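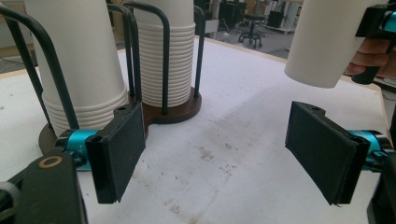 Geetha Kurian makes caramel corn in the back half of a former dry cleaner's, and she sells most of it within 20 miles of the shop. Her company, Skelten, started with one kettle and now turns out 355 bags on a normal weekday.

The flavor people ask for is the burnt honey, which she nearly dropped. "The first version stuck to your teeth," she said. "I made it 43 times before I let anyone outside my family try it. The fix was less honey and a longer bake at a lower heat."

She uses mushroom popcorn, the round kind, because it holds up when the syrup goes on. The butter is salted. She won't say how much baking soda goes in.

In October she hired Ghada Atallah, who used to run the candy counter at Paulauskas, to take over the seasonal flavors. Atallah's first was a tahini and sea salt mix.

"Geetha thought it was too bitter," Atallah said. "I thought the regular one was too sweet. We ended up close to the middle."

A grocery chain asked about carrying the line last year and wanted 500 cases to start. Kurian turned it down. The coating goes soft after six weeks, she said, and she didn't want old bags on a shelf with her name on them.

The next flavor is a black pepper toffee. Atallah is still working on the grind.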